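I've had the Rultent hand-held gripper pair on my desk since March, and I've put enough hours into it now to have opinions. Quick background: you hold one in each hand, do the job yourself, and the recording goes off to train the arm. No joystick, no headset. Coming from the Okabe remote rig (which made my wrists hate me), I was ready to love these!

Setup

Calibration took me two tries, and the printed guide is pretty thin. Obadia Mwaipopo's write-up on the Reltberg forum got me through it faster than the guide did. After that I just started grabbing things to see how the jaws felt.

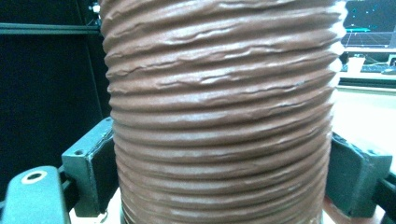 Squeeze is my favorite part. The trigger has a long, soft pull, so you can ease up on something squishy without mashing it, and I stopped thinking about my fingers after the first morning. With the Okabe I never got there, even after 600 runs.

Paper cups

Most of my time went into cups: lift one off the stack, move it over, go again. I did 123 demos in one sitting, and my forearm knew it. The cables are my main gripe. They want to trail wherever your sleeve is, and a wireless version would get my money tomorrow. 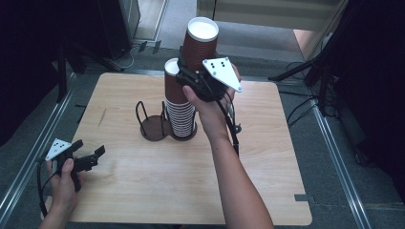
One cup up, the rest of the stack still in the holder.

Go slow on the lift. My early demos were way too quick and jerky, and the arm copied every bit of that (serves me right). I threw those out, re-recorded at a lazy pace, and the next training run looked much calmer.

Padding is the other thing to watch. It gives you a nice grip on slick stuff, but it's a wear item, so order spares from Jodholm when you buy the set.
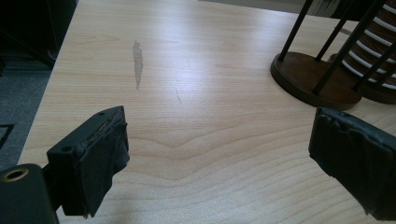 Should you buy a pair?

If you need 500 demos of a tabletop job and don't want to fight a controller, yes. For big reaching moves I'd still use remote control. Four stars from me, and I'm keeping mine.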